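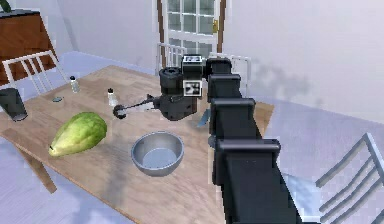 How much dust settles on a household table when it is left alone for 60 days? In the dwellings studied, enough to be seen with the naked eye on a dark surface, with most of it arriving at a steady rate after the first week.

4.2 Settled dust on raised surfaces

The results in Section 4.1 dealt with dust taken from the floor. This section deals with dust that settled on tables, shelves and other raised surfaces in the same 16 dwellings in Lildale. The sampling period began in March and ran for 60 days in each dwelling. Occupants were asked to live as usual but to leave the sampling dishes alone and to avoid wiping the surface within arm's reach of them.

Glass dishes with a diameter of 50 mm (Tarer) were placed in pairs at two heights. The lower pair stood 600 mm above the floor, on a stand where no furniture of that height was present. The upper pair stood on the main dining table. Each dish was weighed before and after exposure on a Dierckx balance, in a room held at constant humidity. Hairs and insects were removed with tweezers before the second weighing. The mass that remained was divided by the dish area and by the number of days to give a settling rate.

Floors were classed as hard or soft. Hard floors included timber, tile and sheet flooring. A dwelling with a rug was classed as hard if the rug did not extend under the dining table. Two dwellings had been partly recarpeted shortly before sampling and were left in the soft class, although their results sit apart from the others and are marked separately in Table 5. 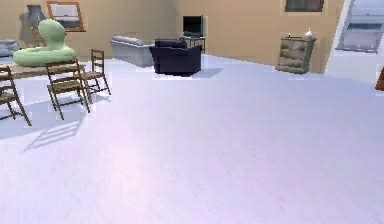
One occupant remarked at the end of the period that the low table by the window had always been the dustier one, and that she had stopped keeping books on it for that reason. The measurements agree with the remark in general terms. In hard-floored dwellings the lower dishes collected more dust than the upper dishes in every case. In soft-floored dwellings the difference was smaller and in some cases fell within the weighing error.

The likely cause is resuspension by foot traffic. Particles lifted from a hard floor by walking are mostly coarse and fall back quickly, so few of them reach table height. Carpet holds coarse particles more firmly and gives up a larger share of fine ones, which mix through the full height of the room before settling. The present data cannot separate this effect from differences in ventilation. Window opening was recorded only in a daily diary, and several diaries were incomplete.

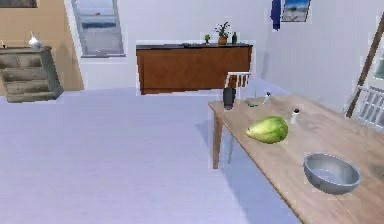

Figure 4. Light wooden dining table with a large green fruit on the top.

Objects left on a table change the local settling pattern. A bowl or a piece of fruit shelters the area beneath it and slows the air close to its sides. Dishes placed near such objects were treated as sheltered and were left out of the averages. Bright, smooth objects were also the ones most often moved by occupants, and each move disturbed the dust nearby. Where a diary noted a move, the dish was kept but flagged.

Vacuuming raised the settling rate for a short time afterwards. All households were lent the same model of cleaner (Folletti) with a new bag, and were asked to note each use. The increase was clearest at the lower height and could not be detected the following day. Sweeping with a dry broom produced a larger increase than vacuuming, but only three households swept often enough for a comparison, and

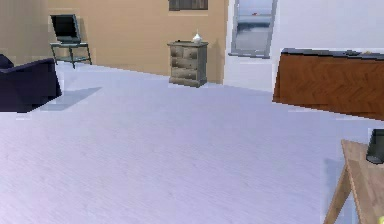
those three also had the largest areas of uncovered hard floor. Floor area and cleaning method are therefore confounded in this part of the sample. Fitting both terms together did not give stable estimates, and the sweeping term was dropped from the model reported in Table 6.

Colour of the dust was noted but not analysed. Fibre content was greater in the soft-floored dwellings, as expected, and grit was greater near outside doors. The grit fraction is taken up again in Section 4.3, where it is compared with soil collected from the entry path of each dwelling.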